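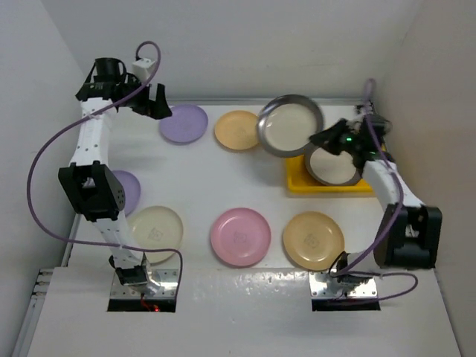 Right arm drops gray-rim plates after rehoming
Viterthorpe forum > Cells and fixtures

onnaji_cell2
Two-arm plate sorting cell. Gray-rim plates go in the yellow bin, plain ones stay on the table. Since I swapped the right wrist motor, the grip slips on the rim about 15 mm short of the bin. Left arm is fine. Closed position on the right gripper now reads 1367. Before the swap it was 1195. Same config file.

merer_bench
Your zero moved. Put the horn on one spline off and everything downstream shifts. Recenter the motor before fitting the horn, then redo the offsets.

drerham77
Look at the cable first. The purple one arches over the right wrist and crosses in front of the elbow bracket. If it pulls tight at full reach it will drag the wrist.

merer_bench
Cable drag doesn't change a closed reading with the arm parked.

drerham77
It can if the wrist is loaded. I'd still want more slack and a tie on the upper link.

onnaji_cell2
Parked reading is the same with the cable unclipped. Pulled the horn, recentered, refitted with thread lock. Closed is back to 1195.

Obinna Ugwu
Check the base plate screws too while the power is off. Ours at Drerham backed out by October and looked exactly like a bad offset.

onnaji_cell2
2 of them took a quarter turn. Running it overnight, will post the drop count.

drerham77
Retie that cable before you do.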